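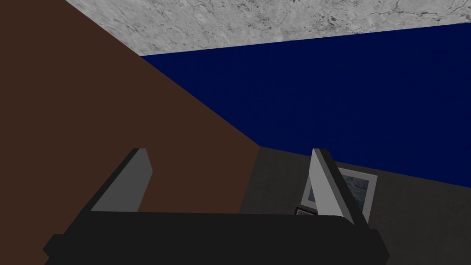
gripper cam view in the sim, fingers open, nothing to grab yet

ok so a few of you asked how the arm budget is going. short version: slowly. long version is this thread, get a snack

We're a tiny shop in Stirasdale and the plan is to have one arm doing the boring pick and place work by July. One arm! I've been pricing it since winter and my spreadsheet has more tabs than I want to admit to

First thing I did was stop looking at arms and start looking at grippers. Everybody shops for the arm first (me too, last year, whoops) and then finds out the hand they need eats half of what's left

Right now it's between a plain two-finger one from Padero and a fancier one from Brekke. The Padero quote came in $519 lower. Same lead time, fewer cables, and the pads are swappable, which I love because I know we're going to chew through pads

Brekke has the nicer software though. I sat through the whole demo and wanted it very badly. Then I asked what the license costs in year two and got a long pause, so that's on the list of things to get in writing

Before we spend real money I'm doing as much as I can in simulation. The room in there looks like nowhere I've ever worked (brown wall, navy wall, pictures hanging up) but I can swing the hand around all evening and not break a thing

I set aside 500 bucks for "stuff I forgot" and it's almost gone on paper already. Mounting plate, spare pads, a longer cable, an e-stop that isn't the cheapest one on the page. Please pad your budget more than I did

Shipping got me too. One seller wanted 33 days and a freight charge that only showed up on the last screen. Closed that tab so fast

Somebody asked about buying used. I looked! Natska had a refurb arm at a really good price, but the controller was an older model and they couldn't promise parts. If you've run one of those for a while I'd love to hear how it went

Next up: 10 more test grasps in the sim with each finger shape, then I ask both places for final quotes with training and spares as separate lines. Will post the numbers when I have them

Apr 28, 2018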